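# The long afternoon of the village tea room

Tea rooms in Furedthorpe used to shut at four. Most of them have now shut altogether.

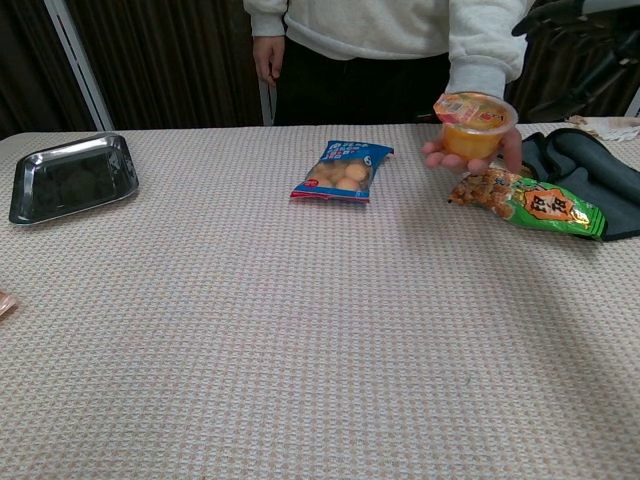 ## What is left on the high street

There were five in the early 1980s, all within a short walk of the market cross. One is a phone repair shop, one is a dentist's and two are houses. The fifth, the Sarmiento, still opens six days a week and still puts cloths on its tables, a habit its rivals gave up years before they closed.

The Sarmiento was opened in May 1961 and has changed hands three times. It has 60 seats, more than it needs on any weekday outside the school holidays. The rent went up last year and the price of a pot of tea went up with it. Regulars grumbled for a fortnight and kept coming.

The trade depends on coaches. In a good summer week the town gets enough of them to fill the room twice over between two and four o'clock. From November to Easter it gets hardly any, and the takings come from people who live within a mile and order the same thing each time. Toasted teacake is the winter seller. Scones do better once the weather turns.

## Washing day

Cloths are the largest cost that customers never ask about. Cotton with a bit of texture hides a crease and takes a hot wash, but it also holds on to jam. The Sarmiento sent out 3,857 pieces of table linen last year, counting napkins, to Nekik, a laundry on the ring road that also does the town's two hotels. White damask went first, in the 1990s. Pale checks and plain colours replaced it, bought in small lots and never quite matching.

Paper was tried for one season. It blew about whenever the door opened and the older customers disliked it.

## The competition

Few people in the trade blame the coffee chains. The nearest one is at the retail park, and it draws a younger crowd who drive. The garden centre is a different matter. Visum, on the bypass, has parking for 304 cars, a soft play area and a café that serves hot lunches until three. It takes the Sunday families who once walked into town after church.

The Sarmiento does not open on Sundays. It tried to in 2016 and lost money on wages. It has put its hopes in a later weekday closing time of half past five, to begin on 19th January, with soup and cheese on toast added to the menu for people coming off the afternoon bus.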